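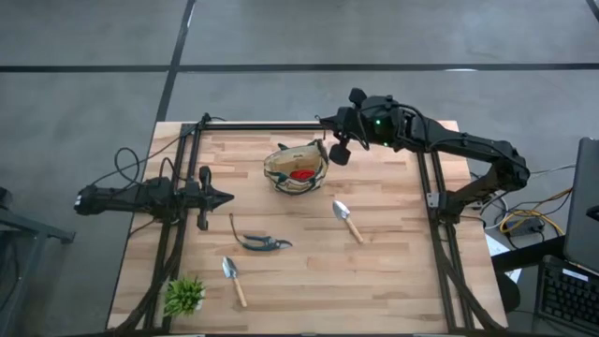
A reader going by Tositus wrote under my last post that I was wasting my time swapping fingers, and that any grip trouble on a cheap arm comes down to the controller nine times out of ten. I've been chewing on that all weekend (thank you, it was a fair comment, and kinder than it sounds in my retelling!) and I thought I'd better set out what I've been doing before I argue back.

So, the job is putting garden tools into a canvas bag. Trowels, pruning shears, that sort of thing. I picked it because round wooden handles are a proper nuisance for a two-fingered gripper, and because a soft bag never stands the same way twice. I have been comparing two sets of fingers, the plain Skina ones and the notched Nakaveck ones, and I gave each set 120 goes with the controller settings left strictly alone.

The Skina fingers managed 74 clean drops into the bag, and most of the misses were the handle rolling away just as the fingers closed, which is maddening to watch over a cup of tea. The Nakaveck set I'm still working through, so no score yet, but I do like how the step in the finger gives a handle somewhere to settle. Shears are another matter. I've changed my mind about shears 4 times already and I dare say I'll change it again.

The wrist camera has been the nicest surprise of the lot. From overhead you think you're lined up beautifully, and then you look along the fingers and see how narrow the gap really is, and how much of the view a bag takes up once you're close to it. 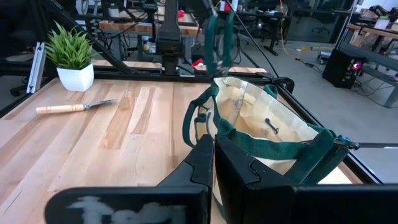 What I'm trying next

Tositus, you'll be pleased to hear it's the controller. I'm going to borrow the Katene settings a few of you have recommended, with the gentler closing speed, and run both sets of fingers through the whole lot again. It'll be slow going in the evenings, so don't expect numbers before April. If anyone has a good way of picking up shears by the handles, do please leave it in the comments.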